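News > Technology > Automation

Teaching a robot to tidy, one packet at a time

January 15, 2019
By staff writer

Hülya Çetinkaya has no patience for the word "learns". "It copies," she says. "Whether that's learning, ask me in August." 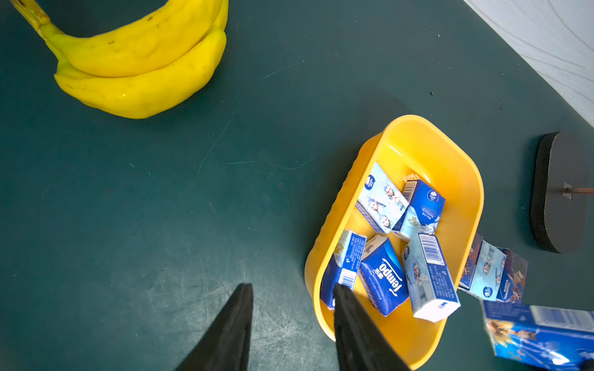 Photo: Hisitz

Çetinkaya gathers examples for Hisitz's sorting project, Cudwood. The target is 600 runs. She has kept 185.
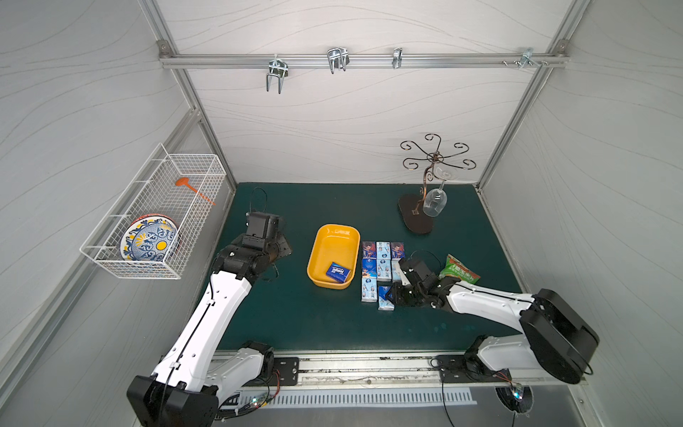
Her complaint is with the claims made for such numbers. A rival's brochure promises 97 per cent success. "On what table?" she asks. Hers has a yellow tray, tissue packs and a green snack bag, and she doubts that says much about anyone's kitchen. 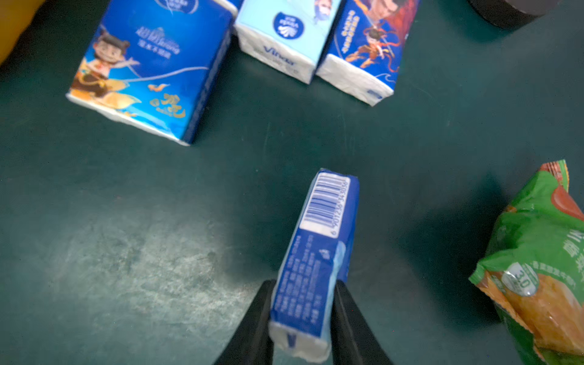

A blue tissue pack held upright between the gripper's fingers.

Would more runs help? "More of the same gets you more of the same," she says. She'd like to see clumsy ones kept too, a view her managers don't share. 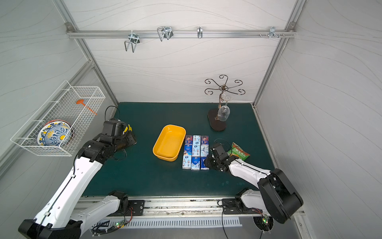

She expects the funding to outlast her optimism. "I'll believe it when it works in a house I haven't visited."

Comments

karabulut: So who checks the 185?

Vestumcombe reader: My kids could use the training.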